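## 4장. 두 손 그리퍼로 빨래 개기 예제 모으기

3장에서 캘리브레이션까지 끝냈다면 이제 진짜 수집이에요. 저는 이 장을 2026년 10월 3일에 다시 썼는데, 9월에 나간 판이 너무 딱딱해서 아무도 끝까지 안 읽었다는 얘기를 들었거든요(범인은 저예요). 그래서 이번엔 제가 집에서 모으면서 메모해 둔 순서 그대로 적어 봅니다. 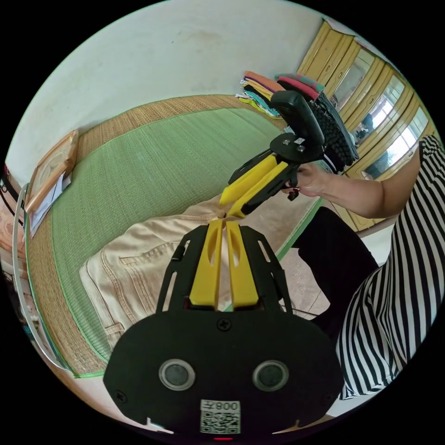 우리 프로젝트 Trutden에서는 지금까지 에피소드 2,430개를 받았고, 그중에 바지류가 제일 까다로웠어요. 티셔츠는 대충 펴도 모양이 나오는데 청바지는 허리 쪽이 두껍고 밑단 쪽은 얇아서 손이 자꾸 다르게 움직여요. 그러니까 처음 해 보시는 분은 수건으로 손을 좀 풀고 바지로 넘어오세요. 저도 수건만 한참 갰어요!

### 4.1 자리 잡기

1. 침대나 넓은 탁자 하나를 작업면으로 정합니다. 바지를 완전히 펼쳤을 때 사방으로 손바닥 하나쯤 남으면 충분해요.
2. 갤 옷은 작업면 먼 쪽에 쌓아 둡니다. 가까운 쪽에 두면 몸을 숙일 때마다 팔꿈치로 무너뜨리게 돼요. 제가 세 번 그랬어요.
3. 깔개가 있으면 그대로 두세요. 무늬나 색이 집집마다 달라야 학습에 좋습니다. 흰 천으로 덮거나 방을 스튜디오처럼 치우지 마세요.
4. 케이블을 쓰는 분은 선을 몸 옆으로 빼고, 발이 닿지 않는 쪽으로 돌립니다.

> **주의:** 바닥에 선이 지나가면 작업 중에는 절대 뒷걸음질하지 마세요. 옷만 보고 있으면 발밑이 안 보입니다. Vsevolod Koval 씨가 한 번 크게 휘청하고 나서 이 문장을 꼭 넣어 달라고 했어요.

### 4.2 그리퍼 켜고 확인하기

1. 양쪽 그리퍼의 전원을 켜고 앱에서 둘 다 '연결됨'으로 뜰 때까지 기다립니다.
2. 몸체에 붙은 QR 스티커를 앱으로 읽어서 왼손, 오른손을 지정합니다. 번호를 외워서 손으로 입력하지 말고 꼭 스캔해 주세요. 왼손 오른손이 바뀐 에피소드는 나중에 고치기가 정말 귀찮아요.
3. 빈손으로 손가락을 끝까지 벌렸다가 끝까지 오므립니다. 양쪽 다 두 번씩이요.
4. 작업면 한가운데 위에서 두 그리퍼의 손가락 끝을 살짝 맞댑니다. 하나, 둘, 셋 세고 천천히 떼세요. 이 동작이 두 기록의 기준점이 됩니다.

**참고:** 4번에서 '살짝'은 진짜 살짝이에요. 노란 손가락은 휘는 부품이라 세게 밀면 끝이 비스듬해지고, 그러면 벌어진 폭이 다르게 기록돼요. 종이 한 장을 사이에 끼워도 구겨지지 않을 정도로만 대면 됩니다.

### 4.3 청바지 한 벌 기록하기

1. 바지를 집어 작업면에 대강 펼칩니다. 예쁘게 펼 필요 없어요. 오히려 조금 구겨진 채로 시작하는 게 좋아요.
2. 앱에서 '시작'을 누르고 기준점 동작을 한 번 더 합니다.
3. 허리단 양 끝을 잡아 당겨 폅니다. 천이 가운데로 몰렸으면 몰린 부분부터 풀어 주세요.
4. 한쪽 다리를 다른 쪽 위로 포갭니다. 솔기가 딱 안 맞아도 그냥 가세요.
5. 밑단을 허리 쪽으로 올려 반을 접고, 한 번 더 접습니다.
6. 두 손을 작업면에서 들어 올린 다음 잠깐 멈췄다가 '끝'을 누릅니다.

놓쳤을 때 어떻게 하냐는 질문을 제일 많이 받는데요, 다시 잡으면 돼요. 떨어뜨리고 다시 집는 것까지 다 예제예요. Zarmeena Qureshi 씨가 정리해 준 첫 묶음에는 한 번도 안 놓친 에피소드만 있었는데, 그걸로 학습한 모델은 바지를 떨어뜨리면 빈 공기를 열심히 접고 있더라고요. 귀엽긴 했지만 쓸 수는 없었죠.

그래도 다음 경우에는 '버림'을 눌러 주세요.

- 중간에 맨손으로 옷을 만졌을 때
- 한쪽 그리퍼 연결이 끊겼다가 다시 붙었을 때
- 다른 사람 얼굴이 가까이 찍혔을 때
- 전화가 와서 그리퍼를 내려놓았을 때(저만 이런 거 아니죠?)

> **주의:** 주머니 속을 먼저 비우세요. 동전이나 열쇠가 손가락 구멍에 끼면 억지로 빼지 말고, 전원을 끈 뒤에 손가락을 벌려서 꺼냅니다. 지퍼 손잡이도 잘 걸려요.

### 4.4 얼마나, 어떻게 섞어서

한 집에서 에피소드 80개를 한 세트로 봅니다. 같은 바지만 계속 개면 금방 손에 익어서 동작이 다 똑같아지니까, 서너 벌마다 옷을 바꿔 주세요. 시작 방향도 돌려 가면서요. 허리가 내 쪽일 때, 반대쪽일 때, 옆으로 누웠을 때, 뒤집혀 있을 때가 골고루 있으면 아주 좋습니다.

거울이나 유리문이 달린 가구가 가까이 있으면 위치 추적이 튈 수 있어요. 앱의 추적 막대가 주황색으로 바뀌면 작업면을 등지고 있는 방향을 조금 틀어 보고, 그래도 안 되면 유리에 얇은 천을 걸어 두세요. Njål Lindholm 씨 집은 커튼만 닫아도 괜찮아졌대요.

팔이 생각보다 빨리 아파요. 저는 열 개쯤 하고 물 한 잔 마시고, 또 열 개 하고 그랬어요. 지친 손으로 모은 건 속도가 뚝 떨어져서 나중에 봐도 티가 납니다.

### 4.5 올리기 전에

1. 세트 이름을 '장소_옷종류_순번'으로 적습니다. 띄어쓰기는 넣지 마세요.
2. 첫 에피소드와 마지막 에피소드를 재생해서 기준점 동작이 들어 있는지 봅니다.
3. 배터리가 넉넉한지 확인하고 업로드를 누릅니다. 올라가는 동안 그리퍼를 끄면 처음부터 다시예요.
4. 완료 표시가 뜨면 그때 기기에서 원본을 지웁니다.

업로드가 중간에 멈추면 오류 번호를 적어서 Melaniia Levchenko 씨에게 보내 주세요. 번호 없이 "안 돼요"만 보내시면 답장도 "어디가요?"로 옵니다. 손가락 교체랑 나사 조이는 법은 5장에 있어요.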